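Old green board desktop, worth saving?

yiran_z
Rescued an old desktop from the Cistgate tip shop and I'm absurdly pleased with it! Side panel's off and I've been poking around all evening. Proper green motherboard, the sort I grew up with, and the processor is still in its socket.

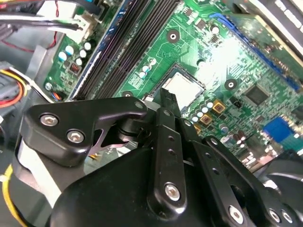

I'd love to get it going as a little music box for the kitchen. Plan is to clean it up, sort out some memory and try a light Linux on it. Has anyone done one of these lately?

Riedl_M
Lovely thing, but I'd strip it for parts. A used mini PC will run rings round it and sip power.

atieno_m
Oh don't strip it! Mine has played music for 6 years, nearly 4000 albums on it now. Check the capacitors for bulging tops before you plug it in.

Riedl_M
And what's your electric bill like, Atieno?

atieno_m
Fine, thanks. I switch it off at night :)

yiran_z
Keeping it, sorry Mathias! Any views on thermal paste? I've half a tube of something ancient.

yeeman
Bin the tube and buy fresh. And do post when it boots!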